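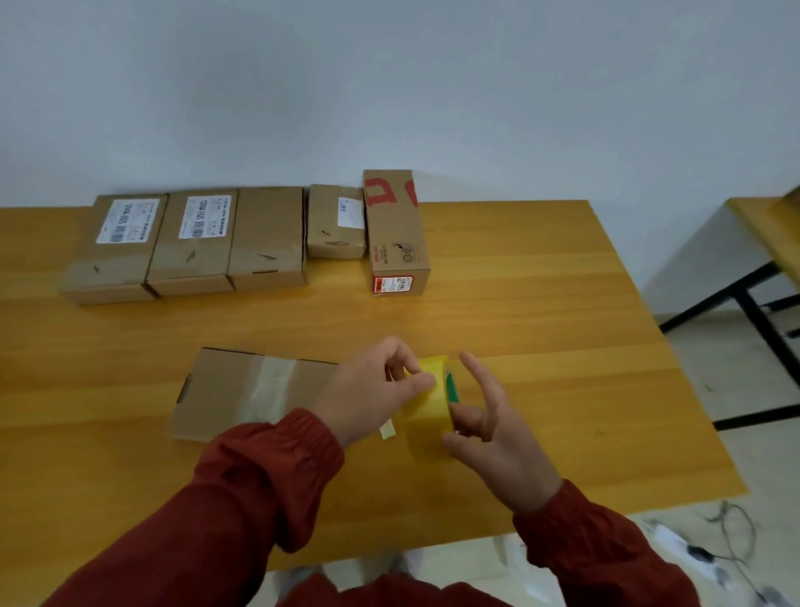
Introduction to Small Business Operations
Lecture 7: How much to order, and when
Notes prepared by Sławomir Wieczorek
Corrected version, Dec 18, 2019

Before you read these notes, please look again at Lecture 6, where we spoke about fixed and variable costs. I will use both words and I will not define them a second time.

1. The question

A shop buys goods from a supplier and keeps them until a customer wants them. If it buys often, it pays many times for delivery and for paperwork. If it buys seldom, it keeps a lot of goods on the shelf, and goods on the shelf cost money too. Between the two there is an order size where the total cost of the year is lowest. We call it the economic order quantity, or EOQ. In older textbooks you can find it under the name "optimal lot size", with the same formula.

Please notice that the purchase price itself is missing from the question. We assume that the shop pays the same price per piece for any order size, so over the year it pays the same sum for the goods. In section 6 we remove this assumption.

2. The letters

D is the demand in one year, in pieces.
S is the cost of placing one order, in dollars. It does not depend on how many pieces are in the order.
H is the cost of holding one piece for one year, in dollars.
Q is the order size, in pieces. We are looking for Q.

Some books write K instead of S, and some write h instead of H. In the exam use the letters from these notes, or say clearly which ones you use.

3. What belongs to S and what belongs to H

Most mistakes in the homework came from here.

To S belong: the fixed delivery charge, the time of the person who writes the order and checks the invoice, the bank fee if there is one, and the time for receiving the goods as far as it is the same for every delivery. If receiving takes longer for a bigger delivery, that part does not belong to S.

To H belong: the interest on the money which is tied up in the goods, the rent of the storage space (only if you could really use or rent out the space for something else), insurance, and the loss from pieces that get damaged or go out of fashion.

The salary of the shop manager belongs to neither. She is paid the same whatever Q we choose.

4. The formula

In one year the shop places D/Q orders, so the ordering cost is (D/Q) x S.

The stock goes from Q down to zero and then up to Q again. If customers come evenly, the average stock is Q/2, and the holding cost is (Q/2) x H.

Total: T = (D/Q) x S + (Q/2) x H

We take the derivative with respect to Q and set it to zero. The result is

Q = square root of (2 x D x S / H)

At this Q the ordering cost and the holding cost are equal. You can use this to check your answer. If your two costs are far from each other, there is an error somewhere, usually because D was taken per month and H per year.

5. Worked case: the kettle at Kowalczyk

Kowalczyk is a household goods shop in Clidcombe. It sells one model of kettle, the Zevia, and buys it from the wholesaler Plitix. The data:

D = 1275 pieces per year
S = $12.50 per order
H = $4 per piece per year (20 percent of the purchase price, $20)

2 x 1275 x 12.50 = 31,875
31,875 / 4 = 7,968.75
The square root is 89.27, so we take Q = 89.

Cost of the year with Q = 89:
ordering (1275 / 89) x 12.50 = $179.07
holding (89 / 2) x 4 = $178.00
total $357.07

The two costs are not exactly equal, as we rounded Q to a whole number.

Now suppose that Plitix prefers to ship full hundreds. With Q = 100:
ordering (1275 / 100) x 12.50 = $159.38
holding (100 / 2) x 4 = $200.00
total $359.38

The shop pays $2.31 more in a whole year. In the lecture many of you expected a bigger difference. The cost curve is very flat near its lowest point, and for a real shop it means that you may round to a convenient number without worry. It also means that you do not need to know S and H very exactly. Try it at home with S = $15 and see how little Q moves.

Far from the lowest point the situation is different. With Q = 300 the ordering cost is $53.13 and the holding cost is $600.00, together $653.13.

6. Quantity discount

If the supplier gives a lower price for larger orders, the purchase price enters the total:

T = (D x price) + (D/Q) x S + (Q/2) x H

The procedure is as follows. First compute the EOQ with the normal price. Then compute the total cost at the EOQ and at the smallest quantity which gives the discount. Compare and take the lower. Remember that if H is a percentage of the price, then H becomes smaller too when the price is smaller. If there are several discount levels, repeat the comparison for each one.

A discount of one percent looks like nothing, but on the Zevia kettle it is $255 per year, and that is more than the whole ordering cost we computed above. Do not throw away small discounts before you calculate.

7. When to order

EOQ says how much. The reorder point says when. Kowalczyk is open 51 weeks in the year, so it sells 25 kettles per week. Delivery from Plitix takes two weeks. During this time 50 kettles will be sold, and therefore the order must go out when 50 are left.

This is correct only if the demand is perfectly even. In reality we add a safety stock. If the shop keeps 15 additional pieces, the reorder point is 65. The safety stock is held the whole year, so it adds 15 x 4 = $60 to the holding cost. It does not change Q.

How to choose the safety stock in a proper way needs the normal distribution, and we will do it in January.

8. Limits of the model

The model is not suitable for goods with a strong season, for fresh food, or for goods which are sold only once, like calendars. For the last group there is the newsvendor model (Lecture 9).

It also treats each product alone. When several products come from the same supplier in one delivery, they share S, and it is usually better to order them together, even if each one is then a little away from its own EOQ.

Correction

In the first version of these notes the formula in section 4 was printed without the 2 under the square root. Thank you to Aicha El-Sayed for finding it. If you printed the notes earlier, please correct your copy.

Homework

a) Repeat section 5 with H = $5. Give Q, both costs and the total.
b) Plitix offers 2 percent off for orders of 300 pieces or more. Should Kowalczyk accept? Use H = 20 percent of the price.
c) The delivery time grows from two weeks to three. What changes, and what stays the same?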